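Review: Clurnutell Home 2, the chore simulator

Posted 29 Apr 2021 in Reviews, Software

Every February or so another company promises a machine that will put the dishes away. I've been reading those promises since my kids were small enough to be bribed into doing the dishes themselves, and the kids have moved out. So when Hofstetter brought out version 2 of its Clurnutell Home package, with a box blurb claiming it would "show you the working kitchen of tomorrow", I paid the $400 for the hobby licence and cleared a few weekends.

What you get is a program. No arm arrives in the post. Clurnutell Home gives you furnished rooms, a robot arm, a list of 30 household chores and a set of ready-trained controllers to try on them. You pick a chore, press go and watch. If you can write a bit of code you can swap in a controller of your own. If you can't, there is still plenty to look at, and you'll learn a fair bit about how far off the kitchen of tomorrow is.

I ran it on a three-year-old desktop with a middling graphics card. Installation took an evening, most of it spent hunting for a missing library that the manual mentions on its second-last page. Once it was going it never crashed, and I'll give them full credit for that.

The rooms are good. Most of my time went into the kitchen called Stotard, with brown panelled cupboards, a marbled counter and a microwave built into a tall cabinet, which is how a lot of newer houses are done around here. It looks like a kitchen out of a builder's catalogue, maybe a bit tidier. The handles are proper bar handles that need to be got hold of, and the arm is shown at a believable size, so you see straight away how much of the room it takes up when it goes in for a reach.

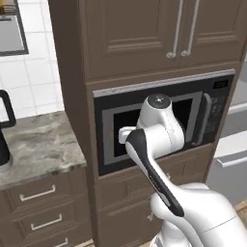
The microwave chores

I started here since a microwave door looks easy. Pull handle, door swings, done. A toddler can do it, usually when you'd prefer they didn't.

The supplied controller is poor at it. On a good run it opens the door smoothly and you begin to believe the blurb. On a bad one the gripper lands on the frame, or the wrong side of the window, and leans there. It doesn't seem to know it has missed. A person who misses a handle feels it and tries again a few centimetres over. The arm just keeps pushing with great confidence until the timer runs out and the log says "fail".

Closing the door goes much better, as you'd expect when all you need is a shove in the right direction. I do think Hofstetter should stop counting "open" and "close" as separate chores, though. By that standard I do a dozen chores before breakfast.

Pressing the start button is offered as well. I had some luck with it when the arm began in its usual spot. When I changed the starting position even slightly, the luck ran out. That tells me the controller has learned a movement more than it has learned what a button is.

Dishes and the counter

This is the part I cared about, and it's where my patience got thin.

There are chores for moving a plate along the counter, picking one up, and carrying one to a cupboard. Moving is fair. Picking up is rough. A flat plate on a flat surface is a nasty problem for two stiff fingers: there's nothing much to pinch but the rim, and the rim is close to the stone. You or I would slide it to the edge of the counter and get a thumb under it without thinking. The supplied controller tries to come down from above, nearly every time.

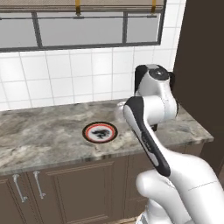
The Stotard kitchen in Clurnutell Home 2, with the arm over the counter and a patterned plate lying to its left.

I left the program running overnight several times and ended up with 851 logged attempts across all the chores. I won't give you a table, as the chores vary too much for an average to mean anything. The pattern is clear enough from reading the logs. Big doors and drawers are decent. Anything with a small handle is hit and miss. Anything thin and flat mostly fails, and anything that strings a few steps together (open the cupboard, carry the plate, let go of it somewhere sensible) fails almost always, usually at the step I'd have picked.

Keep in mind that these are the easy conditions. The plate in the simulator has no gravy on it. There's no wet sponge in the way, no cat, and no teenager reaching past the arm for the bread. The lighting never changes unless you tell it to. Whatever the success rate is in here, I'd expect a worse one at my sink.

How it compares

The obvious rival is Irnside, which I used last year. Irnside costs less and its rooms look like shoeboxes, but you can change the weight and slipperiness of objects from a plain menu. In Clurnutell you have to edit a settings file by hand and restart. For anyone who wants to test whether a controller is any good, as opposed to making nice pictures of one, that matters a lot. Clurnutell wins on looks, on stability and on the variety of kitchens.

Hofstetter's help forum is quiet but civil. I asked why the arm never tries sliding the plate to the edge and was told it was "on the list". I asked how long the list was and haven't heard back.

What I liked

Kitchens that resemble real kitchens, down to the awkward corners.
Rock-solid over long overnight runs.
The logs are readable by a normal person.

What I didn't

The supplied controllers are well short of what the box suggests.
Chore list is padded with open and close pairs.
Object settings buried in a file.
Manual assumes you've already read the manual.

Should you buy it?

If you teach, or you're writing your own controllers, maybe. It's a well-built practice room and the price is fair for the amount of work that has gone into the furniture. If you're hoping for a peek at the machine that's going to empty your dishwasher, save the money. I still think we'll get there on single jobs in tidy places, a shop floor perhaps, where the same box turns up in the same spot all day. A family kitchen on a weeknight is another matter — and after a few weekends with this I'd push my own guess back by some years.

Three stars out of five, nearly all of them for the software and very few for the robot. I'll have another go when the next version comes out, starting with the plate.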